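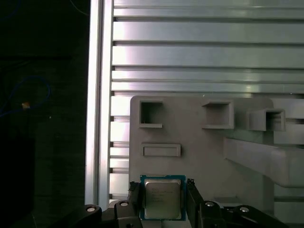

Photo: Alon press office

Category: Car Audio & Electronics | New Products

Alon Introduces Plug-In Camera Retention Module for Aftermarket Radios

SULLHAM – Drivers who swap out a factory radio can now keep the backup camera that came with the car, without cutting a single factory wire. Alon today announced the Plellard, a small plug-in module that sits between the vehicle's original camera plug and a new aftermarket head unit. It goes on sale in August through car audio shops and the Alon online store.

Factory cameras have been a sore spot for home installers for years. Many of them run on a lower voltage than the 12-volt feed an aftermarket radio harness supplies, and a camera hooked up to the wrong feed can be ruined the first time the car goes into reverse. Others send their picture through a plug that fits nothing on the back of the new radio. Plenty of people have ended up buying a second camera and drilling a hole for it while a perfectly good one was already sitting in the tailgate handle.

The Plellard takes care of both problems in one housing. It steps the power down to the level the factory camera expects, cleans up the video signal and hands it to the radio on a standard yellow RCA plug. There is one more lead for the reverse trigger, and it is long enough to reach the fuse panel in most cars, so there's no need to splice on extra wire behind the dash.

"We've all had a dash in pieces on a Sunday afternoon with one plug left over that doesn't go anywhere," the product team at Alon said. "We wanted this to be the easy part of the job. You plug in the camera, you plug in the radio, and you get your picture back. We had a great time building it, and we can't wait to hear what people put it in."

At launch the module covers 67 vehicle models, from compact hatchbacks to full-size pickups. Vehicle-side plugs come in 3 styles, and the fitment guide on the Alon site shows which one matches a given car by year and trim. Trim matters more than people expect – two versions of the same sedan can leave the factory with different cameras, and the guide asks about that before it recommends a part.

Alon worked on the wiring side of the project with Laxdal, the harness maker whose shop is a short drive from Alon's own building in Sullham. Laxdal supplies the molded plugs and the color-coded leads. The two companies tried several lengths of cable in customer cars before settling on the final one, and they went back and changed the locking tab after installers said the first version was hard to release with cold fingers. The new tab is wider and has a ridge that can be found by feel, a welcome thing when your arm is up to the elbow inside a dashboard.

Sample units have been with a group of independent installers since early spring. They asked for two changes, and both made it into the finished product. The first is a small status light that shows when the module has power, so a dead trigger wire can be found before the dash goes back together. The second is a switch for the parking guide lines. Some aftermarket radios draw their own lines, some factory cameras do too, and the overlap can make a mess of the screen. With the switch, lines from supported cameras can be turned off at the module.

The Plellard also has an always-on setting for anyone who tows. With it selected, the camera stays live whenever the radio is set to its camera input, handy for keeping an eye on a hitch or a bike rack. Local rules on using a rear view while moving vary, and owners should check what applies where they live.

Each box includes the module, the vehicle plug, the trigger lead, mounting tape and 2 zip ties, along with a printed wiring chart that doesn't require a magnifying glass. A larger version of the chart can be downloaded from the support page. The module comes with a limited warranty, and phone support is open to home installers as well as shops.

Shops that already stock Alon dash kits can order now for delivery ahead of the August release. The first 100 shop orders will ship with a counter display and a set of sample plugs, so customers can compare them with what they found behind their own radio.

More vehicles are on the way. Alon is working on plugs for several vans and a handful of older SUVs, and drivers can send in a request through the fitment guide if their car isn't listed.

About Alon
Alon designs dash kits, wiring adapters and radio installation parts for cars and light trucks. The company is based in Sullham and sells through independent car audio shops and its own online store.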